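Notebook, peg board task, grasp planner branch
17/09/2025

Today I worked only on the pre-grasp pose generator. Wanpen Kaewmanee merged her change to the Praltska planner yesterday, so first I had to rebuild and check that the old configs still load. They load, with one warning about joint limit margins. I left the control loop at 200 Hz.
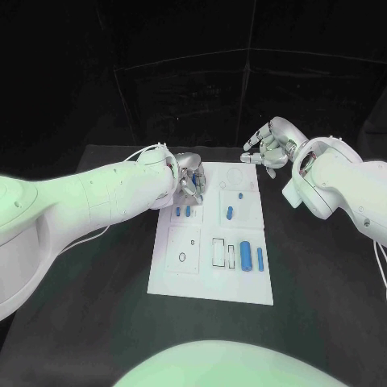
The pose generator proposes 21 candidates for each part and gives them to the planner in order of cost. I am not satisfied with the cost. It looks only at the part to be grasped and ignores the other arm. When the left fingers are closed on a small blue cylinder at the upper edge of the board, and the right hand hangs open above the corner, the two hands share more space than the cost function knows. I added a term for the distance between the wrists. Weight is a guess for now, please do not copy it to the Wendt config.

Perception: the outlines on the board are detected as parts when the threshold is low. I put it back to the old value and filter by height after.
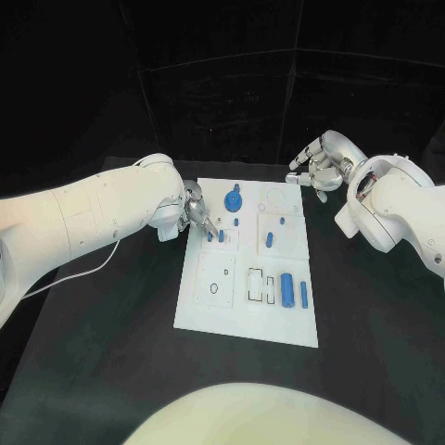 Left gripper above the two small pegs, right hand waiting at the upper right.

The timeout of the planner was 20 ms in one file and 200 ms in another. The second one is correct. Wanpen, can you check which one your launch file reads? I think it takes the first, and this would explain the empty plans in the log.

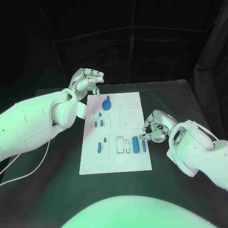 I also moved the timeout to the common parameters, so it exists in one place only. The Grisusa logger still writes the old name, I did not touch it.

To do:
- replay the log with the new wrist term
- unit test for the height filter
- ask about the cable model, the collision mesh has no cables now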